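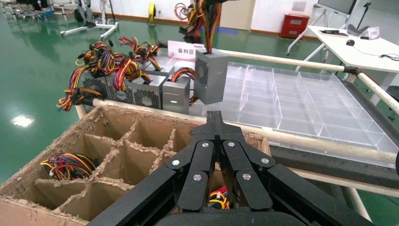

My sisters and their children descend on Mum's house every February, and I'm the one who goes round first with the checklist (youngest child, no vote). I start with the cupboard under the stairs, where every cable we've ever owned lives in one enormous knot. A cardboard box with dividers is what I want in there, a bundle of coloured wires in one compartment, another bundle in the next, and small hands kept well away!

Stair gate, top: OK. Took two goes to latch.
Stair gate, bottom: FAIL. The Vondik one has lost a hinge pin, so I've tied it shut for now.
Smoke alarm, landing: OK. Very OK. My ears are still ringing.
Bunk beds: OK, but only the over-sixes up top, whatever their mothers promised them in the car.
Kettle: moved to the back of the worktop, flex tucked in.
Dad's tablets: top shelf, behind the flour.
Blind cords: FAIL in the box room. Cleats are 43p each at Horkis and I've bought two.
Pond: net on, one corner loose. Needs another peg before anybody under ten goes out.

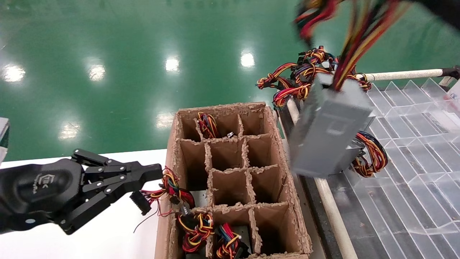

My eldest sister's comment on last year's list was that I'd passed the bunk ladder without climbing it, and she'd like it done properly this time, with shoes off, before she unpacks a single bag.

Bunk ladder: climbed, socks on. Third rung creaks. Bolts tightened.
Checked 14 Nov 2024, to be done again the night before they come.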